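Food Scrap Pilot at Favholm
Progress report to the Rodrigues Fund, second period
Prepared by Emiliano Marín

The short version is that the buckets are out, the truck comes when it should, and I still can't say whether the pilot works. Our first report was more cheerful than the evidence allowed, and I'd like this one to be read alongside it.

All 721 households in the eight buildings now have a kitchen bucket and a roll of liners. We had promised that by the end of the first period and missed it, mostly over a fight about who held keys to the lobby closets. The first report counted buckets handed out as households taking part. Those are different numbers. A bucket in a hallway closet is a bucket in a hallway closet, and I have seen plenty of them.

Weights

Skondik hauls the bins and sends us a weight for each pickup. Tonnage went up in both months of the period, and Skondik's summary calls this "strong resident uptake." I don't accept that yet. The bins are weighed full, with whatever is in them, and when we opened a sample at the curb we found 37 bags of ordinary trash. Wet cardboard weighs a lot. If people are using the new bins because the old ones overflow, our chart will look wonderful and no extra food will have been kept out of the landfill.

I asked Skondik to reject dirty loads and report them separately. They agreed in principle and have not done it. The contract doesn't oblige them to, and we should have caught that before signing.

The app

Dastent, the sign-up and reminder app, cost more than the liners. Its dashboard shows a high number of "engaged users," a term that covers anyone who has opened a reminder. Residents we spoke with mostly turned the reminders off. Several older tenants never installed it and seem to be the most careful sorters in the complex. I would not renew the license on what we have now. A printed pickup schedule taped inside the trash room door would do the same job for the price of paper.

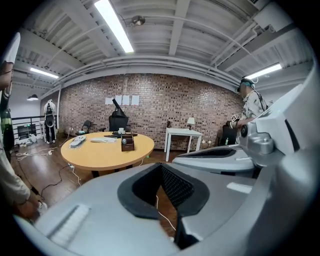
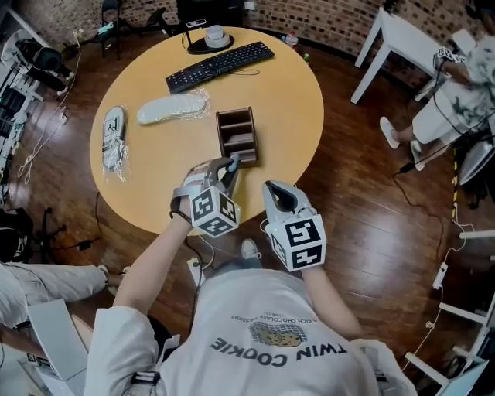 Favholm, September

Door knocking

This is the one piece I have some faith in. Two part-time outreach workers went floor by floor in the evenings, from 5:30 until 8, and talked to whoever answered. They heard the same complaints over and over: smell, fruit flies, liners that split. The liners do split. We changed suppliers in September and complaints have eased, though the weather also cooled off, so I won't give the new liners all the credit.

Money

Spending is under budget, and I'd ask you not to read that as thrift. The money set aside for a bin audit hasn't been spent because the audit hasn't happened. Outreach is slightly over. I request that the unspent part of the app line be moved to outreach if the license lapses.

What we will do next

– Run a proper audit in all eight buildings, with bags opened and sorted, before anyone quotes another tonnage figure.
– Get the rejected-load reporting into writing with Skondik, or start pricing other haulers.
– Hold off on expansion. The property manager wants a third phase announced soon, and I have told her I can't support it without audit results.

The raw pickup weights are available on request, with our notes on the dates we think are wrong.

Contact: Emiliano Marín, Favholm Food Scrap Pilot | © Favholm Food Scrap Pilot | Back to top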